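Brokmont Bench Pair: two-arm tabletop kit

Last updated: February 2023

Two small arms, two grippers, wrist cameras, one table. That's the kit. For labs and packing shops that want to try boxed-goods handling before buying a full cell. Sold and supported out of Stestcombe, spares shipped from Cluvthorpe.

Who it's for: people teaching an arm to pick up small boxes, turn them, put them in a tray. Light parts only. Not a palletizer, please don't ask.

Fingers are parallel, black base with a red tapered pad on the end. Open them wide and you get a straight view between the pads from the wrist camera, so line up on the tray before you close in.
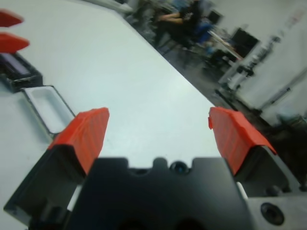
Pads are a wear part. Edges go ragged first, then the tip. Kit ships with 2 spare sets. We say change at roughly 1,000 cycles if you're gripping hard cardboard edges, longer on film or foil. Two screws per finger, do them by hand, no power driver. Overtightened fingers are most of what comes back to us.

Wrist camera gets a good look at box faces from close up. Printed text on a side face is readable if you tilt the wrist a little, shiny labels less so. Turn the overhead lights down before you go blaming the software. We test with all sorts of boxes, scuffed ones too, becuase that's what real stock looks like.

Closing: default is full close between picks, pads together. Saves the tips from getting knocked. You can turn it off in settings under Grip > Idle.

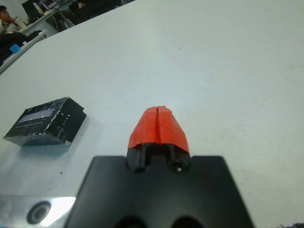 Tray placing

This is the job most buyers start with. One block, one tray, tray fixed or loose, your choice. Loose is harder. Start with the block and the tray side by side and a gap between them, room for the fingers on both ends. Either arm can do the pick. If you run both, set the hand-off zone in the middle of the table and keep the second arm parked until the first one is clear.

Wrapped blocks are fine. Crinkly film throws glare, so teach the pick from two or three angles and not just one. The Montoya controller (included) stores up to 127 taught positions per arm. More than that needs the memory add-on.

Cables run along the top of the gripper. Leave slack at the wrist. Check it again after the first day of running, they creep.
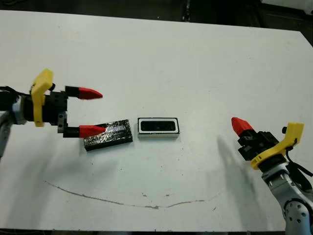 Both arms at the table, wrapped block and white tray between them.

In the box: two arms, two grippers, wrist cameras, yellow brackets, controller, cables, spare pads, hex keys. Table not included, any flat top that doesn't wobble. White is good for contrast with dark parts, it does show every mark though.

Service: pads and cables in stock. Full check at 2,000 hours, send the arms back or book a visit. Lead time on new kits is running long at the moment, next batch due April. Older single-arm kits can be upgraded, send us the serial and we'll qoute.

Orders and questions to the Stestcombe office. Loan kits avaliable for schools.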